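# Pay for the diagnosis, then decide

20 Aug 2021 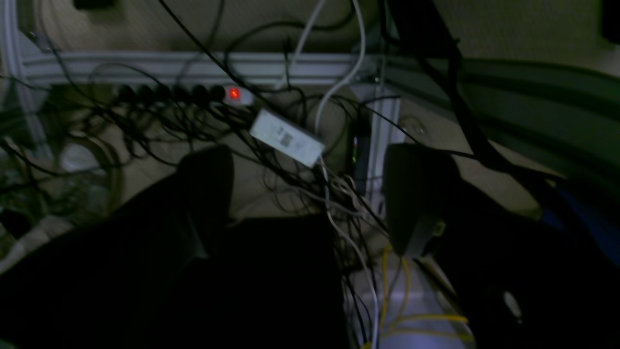 *Six plugs in one power strip, with the red switch lit.*

I have run a small computer repair counter in Beltport for 15 years, and I think our trade should stop offering free diagnostics. I offered them myself until May. I now charge a flat fee, and I would like the other shops in town to do the same.

A free check has to be paid for somehow. Usually the cost goes on the repair, so the customer who says yes covers the time spent on those who say no. It also puts pressure on the person at the bench. If an hour's testing earns nothing unless it ends in a sale, a laptop that only needs a cleaned fan starts to look like one that needs a new board.

Last winter a customer brought in a Riris laptop that shut down after eight minutes. Another shop had checked it for nothing and quoted for a replacement mainboard. The fault was in the charger. Finding that took me most of a morning, and the part cost less than lunch. I don't say the other shop was dishonest. I think they stopped looking once they had found something they could sell.

The usual objection is that people won't pay to be told bad news. Some won't. I have lost jobs over it, mostly old Ekus machines whose owners had half decided to replace them anyway. The rest ask what they get for the money, and they are right to ask. They should get a written report, with the tests listed and the fault named, and they should be free to take it to any shop they like. A fee with only a verbal "it's the board" at the end of it is no better than the free version.

I keep every report on file. Number 3891 went out this week, for a Katene desktop with two failed memory modules. The owner bought the parts elsewhere and fitted them at home. I had been paid for the work I did, so I had no complaint.

Shops that want to keep the free offer should at least print on the ticket what happens if the customer declines the repair — including any charge for putting the machine back together.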